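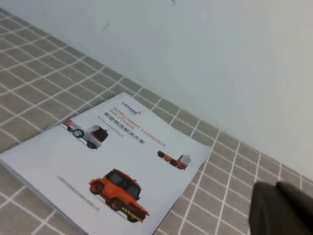
Re: Sales brochures, keep flat or file upright?

Lists > Drurkdale Paper Swap > Archive > Thursday

Wagner Xavier wrote:
> I have up to 88 truck and tractor brochures in a banker's box and the
> ones at the back are starting to curl. Do you all store yours flat?
> Also, do you file by maker or by type of vehicle? Mine are by maker
> and I can never find a thing. And does anyone bother with the bilingual
> ones, or is that a separate pile?

Hi Wagner,

Flat, flat, flat! I kept mine upright for years in those Niazi magazine holders and the thin ones slumped every single summer. Now they lie in shallow drawers (the old map cabinet from Tramside, if you remember me moaning about getting it up the stairs) with a sheet of plain paper between each one. The glossy covers are the ones I worry about, they like to stick to each other when it gets humid, and once that happens you can kiss the ink goodbye.

Stapled booklets I stack in twos, spine to opposite sides, so the pile stays level. No more than 18 to a drawer or the bottom ones get dents. I tried 16 with the fat Prostisier catalogs in the mix and even that was too many, so those have their own shelf now.
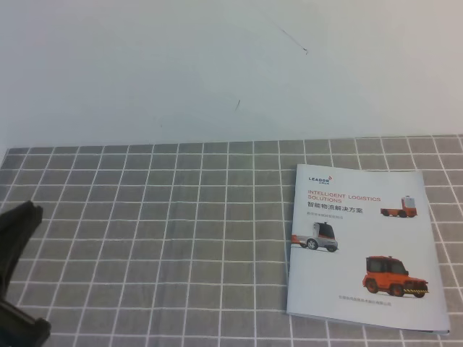
Filing is where I go back and forth. By maker works fine until you get a company that puts everything on one cover, and then you start wanting to file the same booklet three ways. My LEADOR one is like that – "Intelligent Logistics Solutions" in orange-red with the Chinese title right under it, and then a little orange flatbed tractor sharing the space with a big orange jeep sort of thing with a yellow and black striped bumper. Tractors? Off-road? I gave up and put it under L, with a pencil note on an index card in the tractor drawer pointing back to it.

I do keep the bilingual ones, by the way, and I keep them in with the rest. A separate pile is just a pile you forget about.

For your curled ones, try a week under a heavy board before you do anything else. And if you have doubles of any forklift stuff, I have 2 spare combine folders to trade!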